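The tablecloth with the orange berries

In March I finally did what I promised myself all winter, I took every bowl out of the kitchen cupboard and decided which ones deserve to go back. I am a slow person with such work. My sister does a whole kitchen in one morning, and I need several evenings and a lot of tea.

The steel bowls were the biggest question for me. When I moved to this country I had only glass ones, heavy and beautiful, and I broke them one after another. Then my neighbor Bernadette Haddad told me to stop buying glass and get plain stainless steel, the kind without any handle or pattern. She cooks for a big family and I trust her in everything that concerns a kitchen. I have been using steel ever since and I have dropped those bowls more times than I want to write here.

I like to put them out on a table with a cloth before I decide anything. On a bare surface the steel makes a terrible noise, and in the evening my neighbors downstairs hear all of it. The cloth is also the prettiest one I have. It has a pale background with orange berries and green leaves, and it makes even an ordinary bowl look like something for guests.

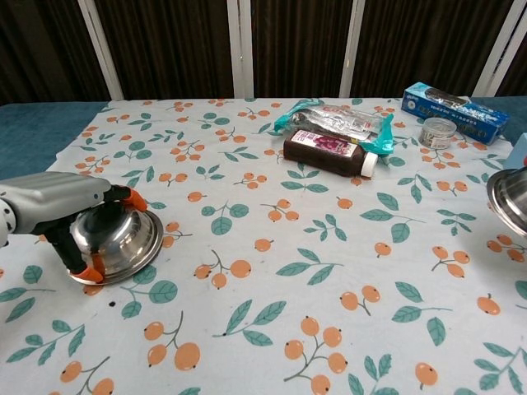
Bowl upside down on the berry cloth, with the brown bottle lying behind.

I turn bowls over for a simple reason. The inside of a bowl gets washed every time, but the bottom is forgotten, and after some months there is a yellow shadow of old oil that you can feel with a finger. For this I use a paste of baking soda and a little water, and a soft sponge. I tried a special steel cream from Talletti once. It smelled like a garage and I could not see any difference, so I gave the rest away.

Please do not use the rough side of the sponge! I did it in my first year and one of my mixing bowls still has the circles from it. It works the same for dough, of course, but I see the circles every time.

After washing I dry with a cotton towel at once, because our water is very hard and leaves white spots. If the spots are already there, a few drops of vinegar take them off. You rinse again and dry again. It is boring, I know. I listen to the radio.

Then comes the comparing. When two bowls are nearly the same size, I hold them one against the other and look at the rims. My mother did this with plates at the market, and the sellers did not love her for it. If the rims agree, the bowls will stack well, and if they do not, one of them will always get stuck in the other and you will pull at it with wet hands while the soup is boiling.

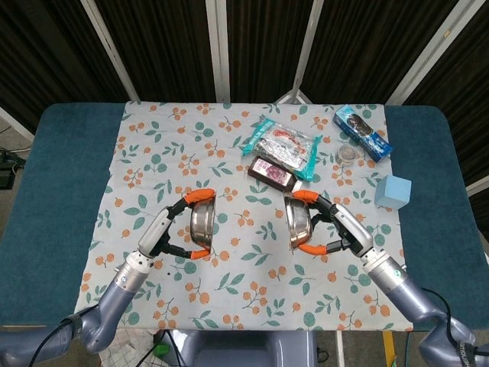

I also learned that I should put a damp paper towel between two bowls if they are very tight, and take it out when I need them. No, I must correct myself, a dry paper towel. The damp one was for the cutting board, so it does not slide. I mix these two things all the time.

The cloth needs some care too. I wash it in cool water and hang it while it is still quite wet, so that the weight pulls the wrinkles down. It never becomes fully flat and I have stopped fighting. I iron only when somebody comes for dinner, and then only the middle, where the food will be.

For the cupboard I bought a small shelf from Skoltitz, 90 centimeters wide, and now the bowls stand below and the lids above. Before, the lids lived in a drawer with the whisks and it was impossible to close it. I still have one lid that belongs to nothing. I asked Bernadette if it is hers and she said no, but she took it home to try.

Next I want to do the spices, and I am a little afraid of it. Some of the jars came with me in the suitcase.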